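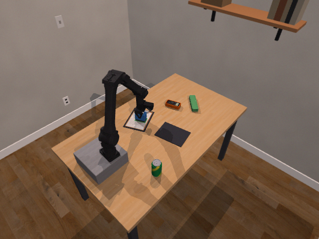

Colette Brandvold

Oiling and Caring for Wood Tabletops: Frequently Asked Questions

Last updated: January

Print this page | E-mail this page

How do I know when my table needs oil?
Put a few drops of water on the surface. If they bead up, leave it alone. If they soak in and leave a dark spot within a minute or two, it's time.

How often will that be?
A kitchen table that gets used every day usually needs a coat every 4 months. A desk or hall table can go a year or longer.

Which oil should I use?
Most of our customers use Skevavum, a hardening oil that dries in the wood. Ferkska is thinner and soaks in faster, so it works well for a first coat on bare wood. Do not use olive oil or other cooking oils. They stay sticky and can go rancid.

My table has a factory finish. Can I oil over it?
No. Oil can't get through lacquer or polyurethane. It will sit on top and smear. You would have to sand back to bare wood first.

What grit of sandpaper do I need?
For a routine coat, 240 is fine. Sand with the grain and use light pressure. Vacuum up the dust, then wipe with a barely damp cloth and let the wood dry overnight.

How much oil goes on?
Less than people expect. Wipe on a thin coat, wait 40 minutes, and rub off everything that hasn't soaked in. If the surface feels tacky the next day, too much was left behind. Rub it down with a little fresh oil on a rag and wipe it dry.

When can I use the table again?
Light use is fine after a day. Skevavum takes 21 days to cure fully. Until then, wipe up spills right away and skip tablecloths and rubber mats.

Will oil change the color?
Yes, a little. Pale woods turn warmer. Test the underside if you are worried. Tam, our white-tinted oil, keeps light wood closer to its bare color.

How do I get rid of white rings?
Try rubbing with a soft cloth and a small amount of oil first. If the ring is still there, sand that spot lightly and re-oil it. Black rings go deeper and may not come out.

What should I do with oily rags?
Lay them flat outdoors until they are stiff, or put them in a metal can filled with water and close the lid. Never leave them in a pile. They can heat up and catch fire without a spark.

Does an opened can keep?
More than 9 months if the lid is tight. A skin on top can be lifted off. If the oil underneath has gone thick, throw it out.

Contact Skotason | Copyright Skotason Wood Care | Back to top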